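Home | Toys A–Z | Puzzles | Blocks | Contribute

Shape blocks

By Josée Poirier, June
35 shares

Shape blocks are small solid pieces, each made in one simple form — a cube, a cylinder, a star, a heart — and sold in sets for children who are just learning to tell one form from another. I've been collecting them for years, so forgive me if this entry wanders a little (my editor Edgars Raudsepp has already trimmed it twice!).

They're cousins of the ordinary building block, but they aren't really meant for towers. Most people meet them first as the loose pieces of a sorting box, the kind with holes in the lid, and then the lid goes missing and the pieces carry on by themselves in the bottom of a toy bin. Mine did, anyway.

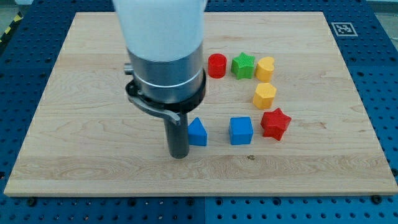

Color is where makers differ most. Some tie each color to one shape, so that every star is the same shade and a child can match by either clue. Others mix them up, and I like those better. You might get a star in green and another in red, with the red one bigger, and then a yellow heart next to a yellow hexagon, so "find me the yellow one" suddenly isn't enough of a question. Surface matters too — a bumpy star feels very different from a smooth one, and little kids notice that before they have a word for it.

Wooden sets are older, and the Worwood ones are what I grew up with. Plastic sets like Drilla came into our house later and survived the dishwasher much better. Ye-seo Kwon, who runs a toy library with 200 sets on its shelves, tells me hearts go missing more than any other piece, and I believe her, having lost three.

For storage, a flat tray beats a deep bucket. Wash plastic pieces in warm soapy water and let them dry on a towel.

See also: Sorting boxes, Pegboards, Stacking rings

4 comments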